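Gallery: Stacked Bowls, Wrist View

This page goes with our results on picking from nested stacks. Bowls are an awkward case for a two-finger gripper: the rims sit close together, and a grasp that goes a few millimeters too deep brings up two bowls or the whole stack.

We compared two ways of training the same policy. The first used a fixed overhead view plus joint positions. The second added the view from the wrist. Both were trained on 297 demonstrations collected at our Lalwood and Costigan sites, then run for 100 trials each on stacks they had not seen.

With the overhead view only, the arm separated a single bowl in 41 trials. Adding the wrist view raised that to nearly 80. Most of the gain came in the last part of the approach, where the fingers hide the rim from above. Dark bowls were still harder than colored ones – the policy often stopped short and tried again.

Trials ended at a clean lift, a dropped bowl, or 35 seconds, whichever came first. A lift with two bowls counted as a failure even if the second one fell back into place. Stack position was changed between trials, and lighting was left as it was in the room, including daylight from the windows.

The Bunport gripper code and the Clilcombe trial logs are linked from the project page. Larger versions of pictures are available on request.

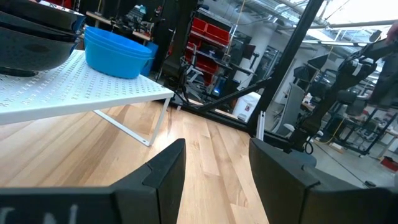 COSTIGAN, April

Wrist view with the two black fingers open. The blue bowls are nested on the white perforated riser, with the black stack to their left. In this view the blue rims show up as separate bands, and those edges matter most to the policy when it picks a height for the grasp.

Next set: plates and shallow trays – same riser, same scoring.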